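Brerketti opens its Jadoon grasp planner to outside labs

New release brings two-handed planning, shared simulation scenes and a much friendlier set of debugging tools

IRNBERG - Brerketti today released Jadoon 4, the newest version of its motion and grasp planning software for robots with multi-fingered hands. For the first time the full planner, the scene editor and the replay viewer can be downloaded together, and research groups can use all of it at no charge. Our team has been looking forward to this one for a long while!

Jadoon works out how a hand should come in toward an object, where each finger should go, and what the rest of the arm has to do so that it can get there without bumping into the furniture. Earlier versions planned for one arm at a time and treated the second as an obstacle. Version 4 plans for both arms together, even when one of them has nothing to do but hold its pose and stay clear.

The release ships with 400 simulated kitchen scenes, all of them editable. They were built at our Clondavness office over the past year and include countertops, bowls, plates, food trays and produce in a good range of shapes. Long, tapered vegetables got special attention. They are thick at one end and thin at the other, they often lie at an angle to the arm, and a tray wall on each side leaves little room for a thumb.
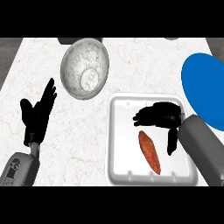

A simulated kitchen task in Jadoon 4, with the right hand over a sweet potato in a foam tray.

The part our engineers are most excited about is the new contact preview. In past versions a user set the target, pressed run, and found out about a bad finger position when the simulated hand hit something. Now the preview shows the planned contact points before any motion is sent, and it updates as the object is dragged around in the editor. If a finger would land on a tray rim, that finger is flagged by name, along with the joint that would have to change. It sounds like a small thing, and it has changed how we work every day.

Planning is quicker too. Jadoon 4 runs up to 8 planning threads on an ordinary desktop computer and keeps partial results, so moving a plate a little to one side no longer means starting from zero. The planner checks which parts of the old path are still good and rebuilds only the rest. Users who prefer the old behavior can switch this off in the settings file.

Perception has had some care as well. The software can now accept a rough outline of an object from a camera system and plan against it with a margin, then tighten the grasp as better data comes in. White objects on white surfaces gave our early builds a lot of trouble - a pale tray on a marble counter was the test we ran most often - and the edge finder was rewritten with those cases in mind.

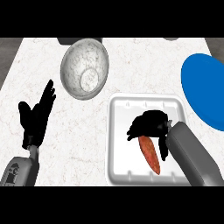 Does Jadoon 4 need a particular robot hand to run?

Any hand with a standard joint description file will load. Hands with three or more fingers get the full contact preview, and simple two-finger grippers can use the planner without it.

Projects made in Jadoon 3 open directly in the new version. Scene files are converted the first time they are saved, and the original is kept in the same folder. Scripts that call the old single-arm functions will still run, though they print a notice pointing to the new names. A short migration guide comes with the download.

Brerketti will host an open online session on Wednesday, with a live build of a two-arm task from a blank scene and plenty of time for questions. Bug reports and odd-shaped vegetables are both very welcome in the user forum.

About Brerketti
Brerketti makes control and planning software for dexterous robots. The company is based in Irnberg and has a simulation office in Clondavness.

Related items
Jadoon 4 migration guide
Clondavness office adds second simulation team
Writing joint description files: a starter page
Jadoon 3 maintenance update
Forum roundup: planning around thin walls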